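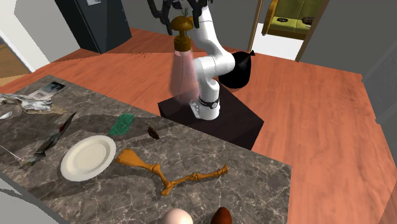 Monday, 9:40 a.m.
Posted by Junpei Nomura

Pump bottle task, kitchen counter set, Koltell sim. Of 272 demos recorded, 93 were rejected by the export check. Error each time: "object pose missing at grasp." Joint data and both camera streams are complete.

Tried so far: restarted the recorder, cleared the cache, re-exported 16 of the rejects. Same error on all 16. Episode 321 from the plate task exports fine with the same settings.

Wrist view from the bottle set, fingers open:

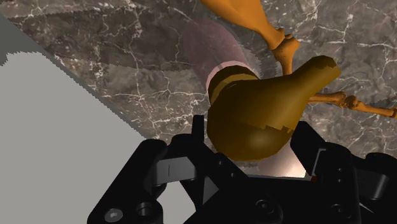
Bimla Shakya: Check whether the bottle is loaded as one object or two. If the pump head has its own ID, the exporter won't find a pose for the parent. Don't delete the rejects yet.

Two IDs. Merging them and rerunning the export tonight.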